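Field Report: Open Day at Greltent, Prurnville
Intro to Automation, Unit 3

Our class visited Greltent on a Thursday in April, along with what seemed like every other school in the county.
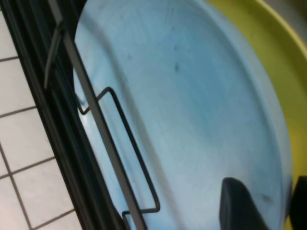
The job on show was dish handling, a subject most of us have been avoiding at home for years. The arm runs on software called Tahiri, and our guide said it had been trained on around 1,000 practice runs, all with plates and racks. I have done fewer than that and get more complaints.

The demonstration was scheduled for 15 minutes and took 25. Part of the extra time went to a restart, during which we were invited to ask questions. Somebody asked if it could do laundry. It cannot.

What I learned is that plates are hard. A plate in a rack shows the arm a thin rim and a big smooth face, and the fingers have to close on the rim without bumping the plate next door. The wires of the rack get in the way of both the fingers and the view. Our guide explained that the wrist camera sees everything very close up, so the software has to work out a whole plate from a piece of one.

In the first try we watched, the arm went in, stopped, thought about it and backed out. The second try worked and got applause, which I have never received for a plate.

We also saw the Grovurach room, where parts are tested. One gripper pad there had been squeezed 200 times that morning and looked about how I felt by lunch.

For next year's group: stand on the left side, as the right side mostly gets a view of the guide's back.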